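Patwary: a list of drinks and how to get them into a cup

README

Patwary is a set of short written tasks about getting a drink at home or at work. Fetch a cup, go to the dispenser, choose hot or cold, fill, carry, put down. If you have ever watched an adult do this before coffee, you know it is harder than it sounds.

What's in it

400 tasks, one per line, in tasks.txt. Each line has an id, the vessel, the source, the temperature and one sentence in plain English. The sentences were written by Fulgencio Pacheco and Pejman Hosseinzadeh, who do not agree on the difference between a cup and a mug. Their disagreement survives in the vessel column. Please do not send a patch that "fixes" it. We have had 2.

Vessels

cup: no handle. Usually plastic, often blue, because that is what the store had.
mug: handle. Pejman also files soup bowls with handles here.
glass: made of glass. Plastic tumblers pretending to be glass go under cup.
bottle: anything with a cap, even when the cap is lost.

Sources

Kitchen faucet, pitcher, kettle, floor dispenser. The floor dispenser gets the most lines and the most complaints. On the ones we wrote for, red is hot and blue is cold. Check yours before you trust the file. Necati Gündoğdu reports an office where somebody swapped the bands and everyone simply learned to live with it.

Temperature

hot, cold, or room. There is no "warm." Warm was in the December draft and led to 20 lines in which a person mixes hot and cold by feel, with no agreement on when to stop. They are in attic.txt if you like that sort of thing.

Fill levels

"Full" means a finger's width below the rim. "Half" means half. "A bit" means whatever Cengiz Uçar meant by it, and he has moved on to Pavent and stopped answering. Leave it alone or drop those lines with the flag --no-bit.

Known problems

Line 4 asks for hot water in a bottle with the cap on. We know.
Several sentences say "the usual cup" without saying which one is usual.
Spills are not covered. Mopping lives in Tider, our floor-care list, and has its own README and its own arguments.

Using it

Read the file top to bottom or shuffle it. For hot lines, hold the cup upright under the spout before you touch the lever, and keep your fingers low on the cup, away from the rim.
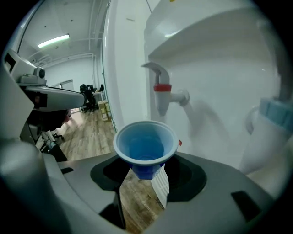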